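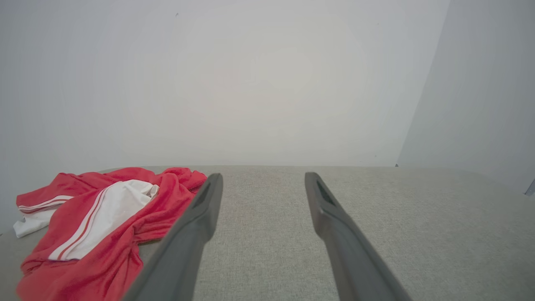

Our capstone team is teaching a robot arm to fold clothes, and I said I'd post updates this term, so this is the first long one. We've been at it since September. Shirts were supposed to be the first milestone and pants the second. We're still on the first. The red and white garment is our hardest piece right now, mostly on account of the big white panel with the thin red stripes along it. When the garment is bunched up like that, our software reads the panel as a separate piece of clothing and plans a grasp for it alone.

1/ The basics for anyone new. Four students, one arm, two semesters. The course is the senior project sequence in mechanical and electrical engineering. Our adviser is Puspita Ong. I do the data and training side. Odair Damasceno does the gripper and anything with a screw in it.

2/ The project name is Herska. It doesn't stand for anything. We needed a name for the sign-up form and the form was due at 5.

3/ The task: one piece of clothing starts in a heap on a padded surface. The arm has to pick it up, spread it flat, and fold it into a rectangle that fits inside a marked outline. Two minutes per attempt. If the cloth ends up on the floor, the attempt is over.

4/ We train from demonstrations. A person drives the arm through the whole job with a handheld controller, and we record the wrist camera and the joint positions. As of last night we have 160 demonstrations we'd be willing to train on. We threw out a lot more than that in the first month.

5/ Most of what we threw out was my fault. I had the camera clock and the arm clock set from different sources, and they drifted apart over a long session. By the end of an afternoon the arm was closing its fingers on video that was already old. I noticed when I played one back at half speed.

6/ If you're starting a project like this, check your timestamps in week one. Tap the table with the gripper, find the tap in the video, find it in the joint data, and compare. It takes five minutes. We do it at the start of every session now.

7/ On the gripper. The fingers we use now are the third set. The first set was too blunt to get under a fold. The second set was narrow enough but flexed sideways under load, so the tips missed each other when they closed. Odair stiffened the base and kept the tips slim.

8/ He also wants me to mention that he reprinted the left finger 19 times across all three sets. I've seen the bin. I believe him.

9/ The hard part of cloth is the first grasp. Once the arm has a good hold on a shoulder or a hem, the rest goes fairly well. From a heap, though, a sleeve and a hem can look nearly the same from the wrist. A person just pulls on something and sorts it out. Our policy picks a ridge, commits to it, and keeps going even when it's clearly the wrong one.

10/ We tried two fixes. One was a separate step that lifts the cloth, shakes it a little, and sets it down again before choosing a grasp. The other was more demonstrations that start from bad heaps. The shake step helped on the thin shirts and did almost nothing for the heavier ones. The extra demonstrations helped on everything, slowly.

11/ About collecting bad heaps: people are too tidy. Ask someone to drop a shirt at random and after ten tries they're dropping it the same way. We now have one person drop the clothes and a different person drive, and the driver looks away until the timer starts.

12/ Somebody asked last time why we don't just use white T-shirts. We did, through October. The numbers were great. Then we put a striped shirt down and the arm folded the air next to it. Trim, panels, and cuffs with stripes stayed in the set after that.

13/ Training. A full run takes most of a night on the shared machine in the lab. The sign-up sheet for that machine is its own topic. We get two nights a week, so each change we want to test has to be worth one of them. I keep a paper list of what's next. Half of it gets crossed off before its turn comes up.

14/ Budget. The department gives each team $900. Ours went to filament, two replacement servos, a camera cable that should have lasted longer, and secondhand clothes. The clothes were the cheapest part. We wash them every couple of weeks and they do behave differently afterward. The fuzzy ones especially.

15/ The December review is in front of the other capstone teams and a few people from outside. Each team gets ten minutes and one live demo. The team after us is Fondus, who are sorting recycling with a small conveyor. They've been generous about lending us clamps. Team Tehrani is doing a greenhouse cart and has the slot before lunch that everyone wanted.

16/ Our plan for the demo is one plain shirt and one patterned one. Puspita's advice was to show the plain one first and then let the room choose the second from a basket. I'd like to pick it ourselves. We're voting on it at the next meeting.

17/ Where we are today. Plain shirts from a neat start: reliable enough to show people. Plain shirts from a heap: good on some days. The heavier tops from a heap: not yet. When it fails on those, it's nearly always at the first grasp, and I can usually tell within a few seconds of the arm moving.

18/ Next up is the panel problem. I'm relabeling the outlines on the multi-color clothes so that each garment counts as one object no matter how many colors are in it. Tedious work. I do it on the bus, on my laptop, and get through a small batch each way.

19/ Odair is working on a softer pad for the inside of the fingertips. He found a rubber sheet from a supplier called Prarance that cuts cleanly with a hobby knife. If the pads hold up for a week of sessions, we'll keep them and record a new batch with them on. If they peel, we stay with what we have through the review.

20/ A few of you asked for the code. We'll post it after grades are in. The recording scripts are in decent shape. The training config has my notes to myself all through it and needs cleaning first. I'll reply to this thread with the link when it's up.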